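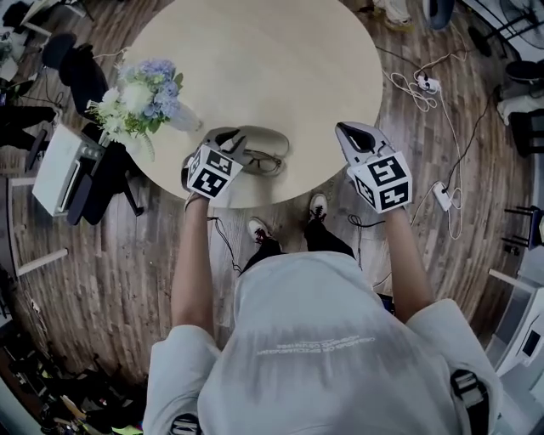
Glasses and case on the round table at Giswood, between two hand-held grippers.

I went to the August open day at Giswood expecting robots. Ultard's flyer promised "automation at work", and most of what I saw working was people. They hold the grippers themselves, do some small household job, and the recordings are meant to teach a machine later on.

Sirkka Juntunen, who led our tour, said a new task needs up to 300 recordings. I asked how often the robot then gets it right. She said it varied by task — fair enough, but I'd have liked a number. 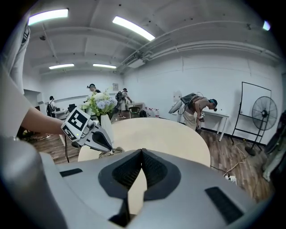

The room was busier than I'd pictured, and watching was more interesting than the talk afterwards. Ok-hee Seok spent 10 minutes on slides about home help for older people. My mother is 70 and puts her own glasses away, so I may be a hard sell.

Parking is off Krajewska, and the colour-coded signs stop at the first corner. Tours run until 2 pm. I'll go back when there's a robot doing the tidying.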